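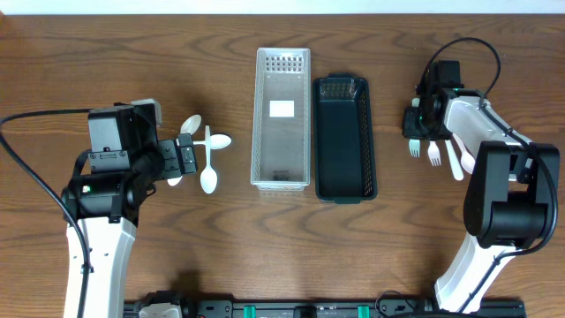
I have never believed in the sorted cutlery drawer, and I have tried hard to.

Last November I spent $80 on drawer organisers from Plandero, having read one of those tidy-home columns that promise you'll feel lighter by dinnertime. I didn't. I felt like somebody who owned more plastic than she had that morning, and who now had to decide whether a parfait spoon was a teaspoon.

The case for sorting is always made in minutes. Teodor Ekström, whose newsletter my sister forwards to me, reckons a proper basket system saves a household 300 minutes a year. Even if I take his word for it, that's less than a minute a day, and he leaves out the time spent putting everything back. In my house that job falls to whoever empties the dishwasher, and that person grumbles.

Then there are the plastic spoons. Every kitchen I know has a stash of white ones, left over from a birthday or a takeaway curry, and the organising crowd treats them as a test of character. Give them a basket of their own, they say. Why? A plastic spoon in a labelled basket is still one you're not going to use until somebody brings ice cream to the park.

I'll grant the baskets something. A plain one with holes in the sides is easy to rinse, and if you can see through the bottom you can see the crumbs. My neighbour on Lonudbridge Road keeps two on her table when the grandkids come for lunch, and the kids help themselves. It works because she fills them at noon and empties them at two. She wouldn't call it a system.

What I object to is the selling of it. Wastden now puts out a catalogue with 123 kinds of container, and I'd bet most of them end up holding other containers. Before you buy any, tip out the drawer and get rid of the things you don't eat with. I did that in March, and the Plandero trays are in the garage with paintbrushes in them.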